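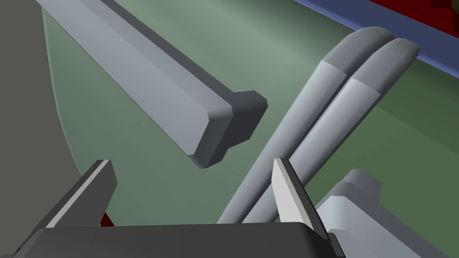
Domestic heating oil tank: yearly inspection
Tillirel Fuels, form 381
Date of visit: 2024-04-04

1. Tank body. OK. Single skin steel, 2,000 litres. Surface rust on the north side, no pitting. Rub down and repaint before winter.

2. Base and supports. OK. Slab level, no cracks.

3. Filler cap and vent. Attention. Cap seal perished. Vent clear. New Stisto cap ordered.

4. Contents gauge. Attention. Sight tube reads 300 litres, dipstick agrees. Tube has yellowed and is hard to read.

5. Isolation valve. OK. Turns freely, no weep at the gland.

6. Filter bowl. Cleaned. A little water and sludge. Element was last changed in February, left in place.

7. Supply line to boiler. OK where exposed. Buried section not checked.

8. Fire valve (Clandetti). Tested, closes fully. Reset.

9. Access for delivery. Hose run 20 metres. Cut back hedge by the gate.

10. Spill kit. Missing. Customer to supply.

Result: pass with comments. Items 3 and 10 to be put right before the next Rusnák delivery.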